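Home | Opinion | Workplace | Archive | Contact
Search this site... Go

The Shared Room Deserves a Shared Standard

By Calum Tosh
Oct 19, 2024

When the Stornport office closed its small private rooms and moved everyone into common space, the discussion concerned rent and little else. The floor plan was approved in one afternoon. The question of who would push in the chairs was left to good manners, and good manners have proved a weak policy.

It is the position of this column that a shared workroom should be kept to a written standard, short enough to fit on one page and applied to every group that books the space. White walls and fluorescent tubes are cheap to install and easy to live with. They do not keep a room in order. With six people on the far side of a room, one of them bent over the counter, good order depends on what each person has been asked to do.

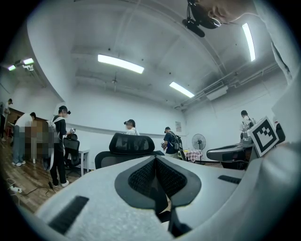 Chairs and Cords

The office chair is the most moved object in any workplace and the least considered. At Niven, where I advised on furnishings for 3 years, we bought 200 chairs and set aside no money for their care. By the second December, 47 of them had been reported for faults that regular attention would have caught. A light gray seat cushion, in particular, is a commitment. An organization that chooses one over black should also choose a cleaning schedule.

Cords present the greater concern. A power cord that crosses a wood-look floor is a tripping hazard, however handsome the planks may be. White cable and black cable alike should run along the wall or under a cover. Shelving is a poor answer when a fan, a bag and a few boxes have already claimed it, and the remaining equipment goes to the floor by default.

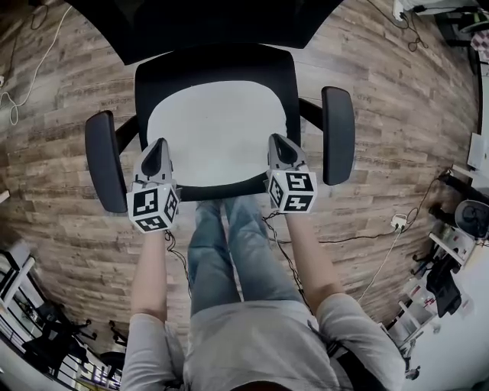
What a Standard Should Say

The Trunon building adopted such a page last year. Chairs return to the table. Tables are cleared at the close of each booking. Bags are kept out of the walkway. Complaints to the front desk fell from 63 in the first quarter to nearly none in the next. The staff at Soludau have asked for a copy, and I hope they will use it without adding to it.

Some colleagues object that rules of this kind treat adults as children. I respect the objection and do not share it. A person who must clear another group's belongings before starting work has already been treated with less courtesy than any notice on a wall could show.

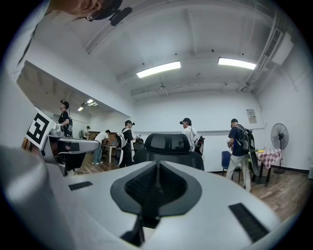

A white table in use, with the long mirror on the left wall.

14 comments | 9 shares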